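Skilotus – floor and walkway check, Barkby unit, room 6, March

1. **Carpet condition:** Pass. Speckled gray carpet, no lifted seams on the main route. Vacuum before the next check.
2. **Floor marking:** Pass with comment. Yellow tape on carpet loses grip faster than on vinyl – press down corners weekly, replace any length that curls.

Marked rectangles are for parts set down at floor level. Nothing goes across the tape line. 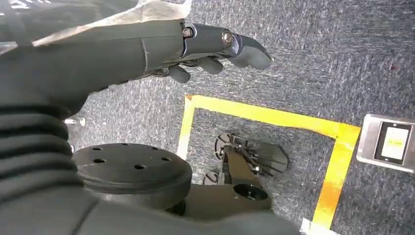 3. **Plastic sheeting:** Comment. Sheeting must not trail onto the walkway. Fold or bag it after use.
4. **Trip hazards:** Fail. Extension lead crosses the door, 2 m unprotected. Fit cover, stock no. 988.
5. **Lighting:** Pass. All 11 fittings working.

Recheck item 4 before 6 p.m.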